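Projet tutoré - Le classement du courrier dans les petites structures
Rapport intermédiaire, rendu le 18 janvier

1. Contexte

Sujet choisi en octobre, un peu tard. Question de départ : comment une petite entreprise garde la trace de ses papiers quand personne n'est payé pour ça ? Deux terrains retenus, Clalik (négoce de tissus) et Keltus (dépannage chauffage). Dmytriv avait dit oui puis plus de nouvelles, donc abandonné.

2. Ce qu'on a relevé

Chez Clalik tout passe par une seule pile. Factures, devis, relances, pub. On trie quand la pile tombe. Délai de paiement fournisseurs qui s'allonge, forcément. Chez Keltus c'est mieux - un tri par urgence dès l'ouverture, mais les doubles des bons d'intervention se perdent quand même entre le camion et le bureau.

Sur 300 documents dépouillés, les plus mal classés sont les avoirs. On ne sait pas à qui ils vont : compta ou commercial ? Chacun pense que c'est l'autre.

Côté matériel, le support compte moins que la règle de tri. Un trieur en fil métallique à plusieurs cases suffit, à condition de décider avant ce qui va dans chaque case et de s'y tenir. 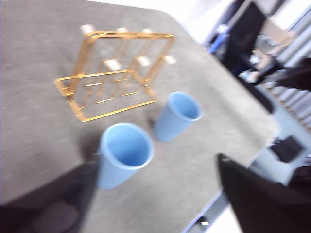

3. Limites

Entretiens trop courts. Pas eu accès aux mails, donc la moitié du sujet nous échape. Le logiciel Jadia devait être testé, pas fait - licence arrivée trop tard.

4. Suite

Refaire un relevé chez Keltus, reprendre la grille d'entretien (question 2 mal posé), rédiger la biblio.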